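Handout for session 8: where the examples come from

Hollis Iwasaki's slides say that a policy learns "from experience". I'd like you to distrust that phrase. It learns from recordings, and someone decided when to press start, when to press stop, and which ones to throw away.

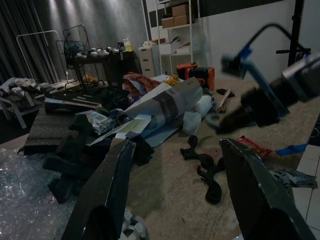

Take the Gostia tidy-up set, which has 2783 episodes on paper. Before you quote that number, ask how many were kept because they looked nice. Rafferty Oyelaran went back through a batch of 114 and found 37 where the operator had hesitated, changed targets and carried on. All were labelled as successes.

## Why clutter is not variety

A messy room feels like a hard test. It may be an easy one if the mess stays the same from one episode to the next.

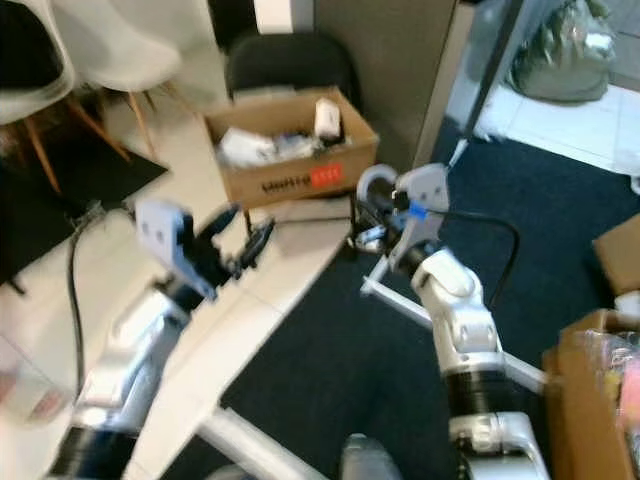
The learner can latch on to whatever holds still: a chair, a doorway, the line where carpet meets tile. Move the furniture and the score often drops. I have yet to see a paper report this without being pushed by a reviewer.

Things to write down for each episode:

- what was moved since the last one
- who was operating, and for how long
- whether a person was in view 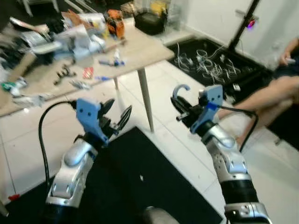 ## Labels

Thaddeus Ridgeway argues that short text labels are good enough. I doubt it. "Put the item in the box" covers a great many motions, and the hard part is usually the grip.

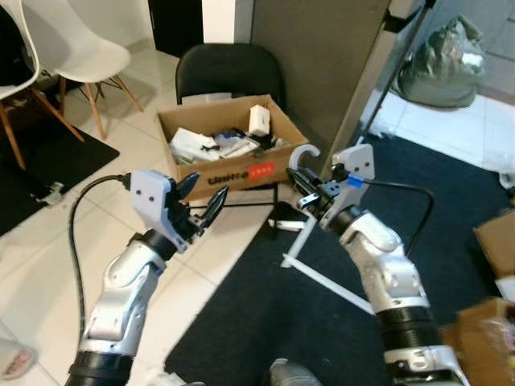 Labels get written after the fact, by people in a hurry. An annotator will type "pick up object" and move on. Compare that with the white stand in the right gripper: it has a hook at one end and thin legs splayed out at the other, and two words tell the learner nothing about which part to hold or how it might fit in a box.

For next time, relabel eight episodes without looking at the old labels, then compare. Bring the disagreements.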